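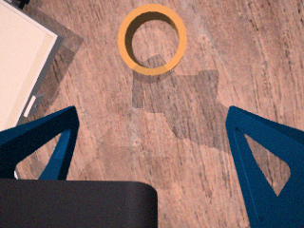
Eino Rissanen

Home Posts Workshop Clocks Archive Contact

Regulating a pendulum clock without buying anything

The clock is a wall regulator with a case dated 1908 and a movement signed Blöndal. It came to me from Dagný Vigfúsdóttir, who had it in a stairwell in Unby for most of her working life and moved to an apartment with no wall deep enough to hang it on. It was running when it arrived. It was also losing seven minutes a day, and had been for long enough that she had stopped setting it.

A loss of that size is too large for temperature and too steady for dirt. A dirty movement tends to wander, then stop. I logged this one against a radio clock for four days before touching it, and the daily loss varied by a few seconds only. That points at the pendulum, and specifically at its effective length.

The period of a simple pendulum goes with the square root of its length. For small changes the arithmetic reduces to this: a fractional change in length produces half that fractional change in rate. There are 1,440 minutes in a day, so a loss of seven minutes is close to half a percent. The pendulum was therefore close to one percent too long. On a rod of this size that is several turns of the rating nut, and the nut was already near the top of its thread.

A nut at the top of the thread on a slow clock usually means a part has been replaced. I took the pendulum off and measured the suspension spring. It was longer between the brass chops than the drawing I have for this pattern, which Steinar Nørgaard traced for me years ago from a clock in better order. Someone had fitted a spring from a different maker. It was a decent spring, with no kinks and no rust, and I decided to replace it anyway.

I had a correct one in a drawer. Before fitting it I checked three things that are easy to get wrong:

The chops must be parallel. If one is skewed the bob will trace an ellipse, visible from below after a few minutes.

The pin must seat fully in the bracket. A pin resting on one side gives a twist that looks like a bad spring.

The crutch must not bind on the rod. I want a small clearance, and one trace of oil where the two touch.

With the shorter spring in, I set the nut to the middle of its travel and started again from nothing.

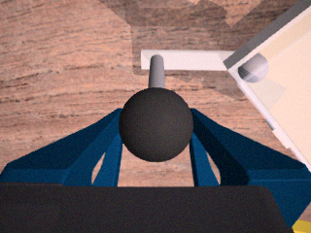
Putting it in beat

Beat and rate are separate adjustments and should be done in that order. A clock out of beat ticks unevenly, uses more of its impulse than it should, and will eventually stop at the point where the weight clears the bottom of the case. Rating a clock in that condition is wasted time.

Mine was out by an amount I could hear from the next room. The case was level by the spirit level and the crutch was not centered. I bent the crutch toward the side where the pendulum had to swing farther before the tick, a little at a time, holding the upper part of the wire so the pallet arbor took no load. Þórarinn Ravn uses a microphone and a trace on his laptop for this. I use my ears, then check against a recording. The last correction was smaller than I could hear and I would not have made it without the recording.

Then rating. I turn the nut, wait a full day, read the error, and write down both. Waiting less than a day saves no time, as the seconds hand cannot be read finely enough to tell a real change from a bad reading. The first setting gained. The second lost slightly. By the end of the first week of adjustments I was inside 20 seconds a day, and from there one division on the nut was too coarse for what I wanted.
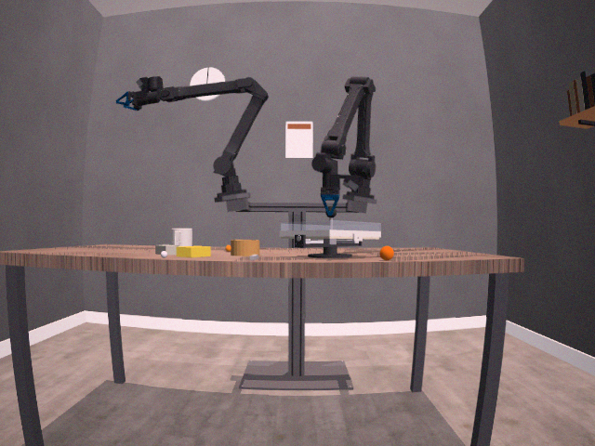
Small weights on the bob

For the last part I put brass washers on top of the bob, around the rod. Adding mass above the center of the bob raises the center of oscillation and speeds the clock up, and it can be done with tweezers while the pendulum is swinging. The method is old and much finer than the nut. Leave the clock a second or two slow per day on the nut, then bring it up with washers.

The current error is a gain of one second a day, which I may remove when the weather settles. The rod is wood and sealed with shellac, and the case door has a gap at the hinge side that I have not dealt with yet. June was humid, so I do not trust the last set of readings much. I have started a second column in the log for humidity and will post the numbers when there are enough of them to plot.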